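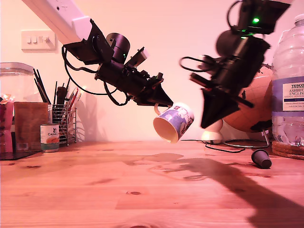 The owner of the Brutano tea room in Skarthorpe has been collecting blue and white mugs for 20 years, and she'll happily lose a Wednesday morning telling you about them.

"I never meant to start," she says, topping up my cup before I've asked. "I bought one at a church sale for my mum, and then I couldn't give it away, could I? It had such a lovely handle!"

These days she looks for a printed pattern, blue on white, with a cream inside if she can get it — "tea just looks a better colour against cream" — and she'd sooner have a chip than a mug that's never been used.

The globe came from the same sort of rummaging. Her grandkids spin it while they wait for their toast, and her favourite game is asking them to find home. "They always end up in the ocean," she says, "and then they want another biscuit."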